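August, 4:10 pm
Kendra Lemieux

Adhesive cure check, continued from the Lockyer batch. Mixed two cups of the Betus resin at the data sheet ratio and stirred each by hand for 270 seconds. Cup A was left on the bench, cup B went into the oven at 100 °F.

Cup B reached tack-free first, as expected. Surface of A still takes a fingernail mark – same as Zachary saw with the older hardener. I don't think the hardener is the cause. The scale drifts when the door is open, and a small error on the light component would be enough. 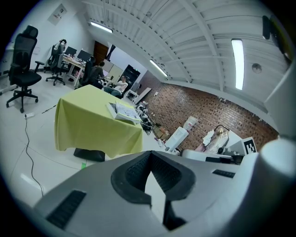
Lap shear coupons are cut and degreased. Bond area is marked in pencil on both faces, and the shim wire is in the left drawer. Please don't use the blue tape on these; it leaves residue and we lost two coupons to it last time.

To do: recheck scale with the brass weights, repeat cup A with the door shut, ask Liette whether Druston will send a fresh can or only a certificate. Keegan has the pull tester until he finishes the peel strips.

Recent entries
Peel strips, first set (Keegan Zacharias)
Oven thermocouple offset (Chantal Petrenko)
Old hardener, tack times (Zachary Penner)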